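Jun 21, 2021 — chart trial, Grovstead group

Finally have the second batch of sheets back from the families and I'm so pleased with them! 11 households kept the chart going right through, and between them the kids earned 317 stickers. In February we could barely get a full week out of anyone.

Biggest change from the February version: one behavior per chart. The old Tivov sheet had space for five, and parents filled all five (of course they did, I would have too). Now it's a single line across the top, written with the child, in the child's words. "I put my shoes on when the timer goes" is my favorite so far.

Spacing out the stickers. Weeks one and two were a sticker every time, then every second time, then one at the end of the day. The drop to end of day was rough for the under-fives. Two families went back a step for a few days and then tried again, and that went much better. Want to write that into the parent sheet as a normal thing to do, so it doesn't read like failing.

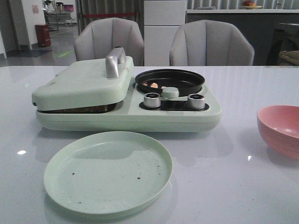
Rewards list needs a rewrite before the Brunwood group starts. Far too many of the suggestions cost money, and the ones kids kept picking were things to do with a grown-up — choosing the bedtime book, staying up ten minutes, helping with breakfast. Cooking came up again and again! A little countertop cooker with a round pan on one side and a lid on the other, like the mint-green one, would give a parent and child a side each to be in charge of, adult handling anything hot. Adding "pick and help make one snack" at 20 stickers, maybe fewer for the little ones.

Gál layout (big squares, no cartoon) vs. the decorated one: older kids want the plain one, no contest. Keep both.

To do
- reprint, 268 copies, thicker paper this time
- shorten the page on praise, it's good but it rambles
- ask Brunwood if siblings can share a chart — my hunch is no, but I'd love to try it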